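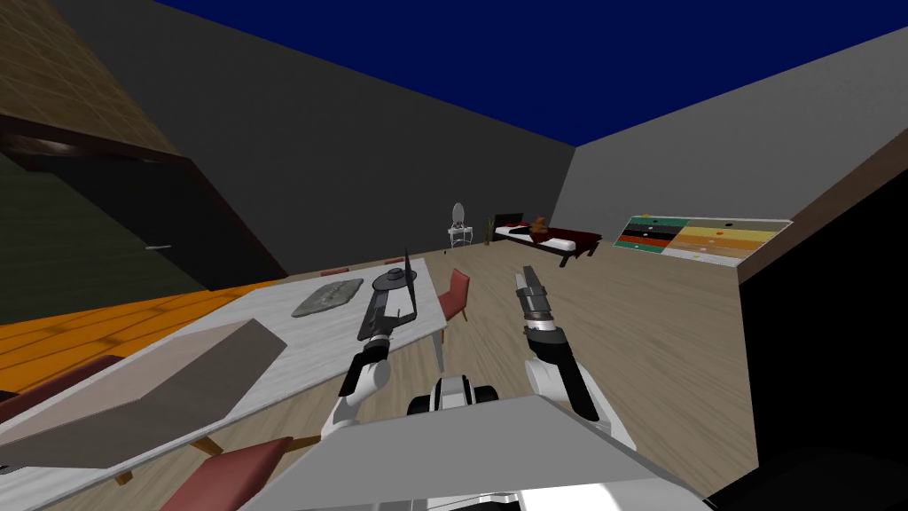 A reader wrote to us in January that his coolant had turned brown after only one winter, and he wanted to know if the garage had sold him something bad or if the fault was in the car.

We took his letter with us to Pivside, the small blending company in Brustard which makes antifreeze and coolant for workshops. The technical manager read it twice and then asked a question of his own: what was in the system before?

"Most brown coolant I see is two coolants," he said. "One was put in by the factory and the other came from a petrol station. Each of them can be a good product. Together they can make a mud."

Home Products Workshop Advice Interviews Stockists Contact

He has worked with cooling systems since he left school, first as a mechanic and later in the laboratory. Pivside employs 13 people, and last year it filled 3,230 drums. The main product is called Testevus, a concentrate without silicate which the workshop has to mix with water.

We asked him about colour, because many drivers choose by colour. He was not happy with this habit. "Colour is a dye. We could make Testevus yellow tomorrow and it would protect the same. There is no law that says pink must be this type and green must be that type. Please read the specification in the handbook and compare it with the specification on the label. If the label has no specification, put it back on the shelf."

And what should our reader do now? The manager advises him not to add anything more. The old liquid should be drained when the engine is fully cold, and the system should be flushed with clean water until the water comes out clear. In some cars this needs several fillings, with the heater set to hot so that the small radiator inside the cabin is washed also. Only then comes the new coolant. He reminded us that old coolant is poisonous to animals and must go to the collection point and never into the street drain.

"People flush once, they see it is a little cleaner, and they are tired," he said. "But the engine block keeps a lot of liquid. You have drained the radiator, you have not drained the engine."

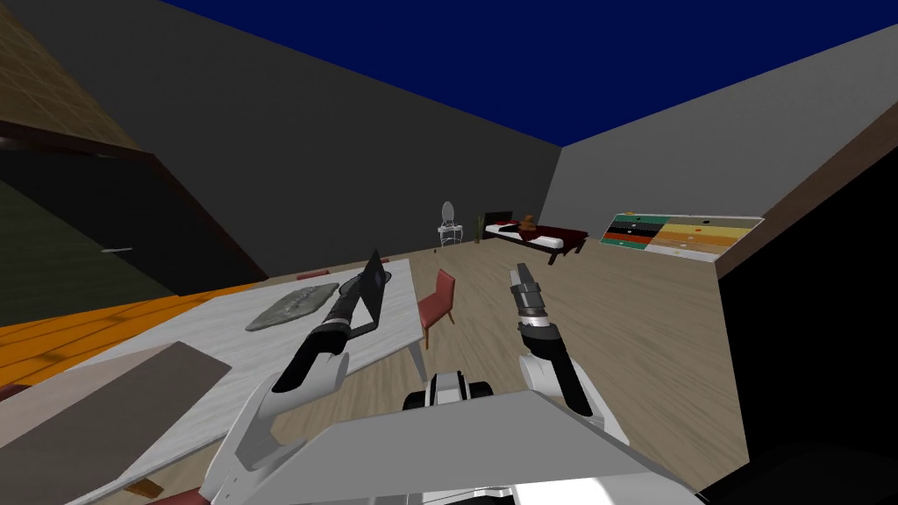

Open laptop on a long white table, with two robot arms in front of it. Computer rendering.

Water was the subject on which he spoke the longest. The tap water in Brustard is hard, and he has seen radiators from local taxis with a white crust in the tubes. He recommends distilled or deionised water for every concentrate, also for ours, he said, and then he laughed at the word "also". For a driver who does not wish to measure, the ready-mixed version costs more per litre but leaves less room for mistakes.

Too much concentrate is a mistake as well. Many owners believe that a stronger mixture must protect better. In fact, pure concentrate freezes earlier than a half-and-half mixture, and it carries the heat away less well. "I had a man on the telephone who had filled his car with pure product for three years. He was proud of it. I had to be careful with my words."

Some of Pivside's largest customers are fleets. Song, a van hire firm, has 52 vans on the product and sends a small bottle from each of them to the laboratory every 12 months. We asked if a private driver should do the same. He thinks not. A refractometer in any good workshop shows the freezing point from one drop, and test strips can tell something about the remaining inhibitors. What he would like private drivers to do is to look at the level in the expansion tank, with the engine cold, when they fill up the washer liquid.

"If the level goes down and down, please don't only top up. The liquid is going somewhere. It can be a hose clip for very little money, or it can be the head gasket. I prefer that you find the hose clip."

On the bottles which promise to stop a leak, he was more careful. Pivside does not sell one. He admitted that he once used such a bottle in his own car, far from home and late at night, and that he reached home with it. The next weekend he changed the radiator and found the narrow tubes partly closed by the sealer. He would accept it as a help on the road, with a proper repair and a full flush soon after.

Our last question was how long a coolant lives. He did not want to give one number for all cars. Long-life types can stay for several years, but the handbook of the car has the last word, and a system which was opened for a new water pump should receive fresh coolant in any case. He also asks the workshops to write the date and the product name on a label under the bonnet, so that the next mechanic does not need to guess.

The reader has meanwhile told us that his car was topped up twice by its previous owner, with a product he does not know. He has booked a flush.

Search articles Search Type a keyword

We use cookies to remember your settings and to count visits. Accept all Manage choices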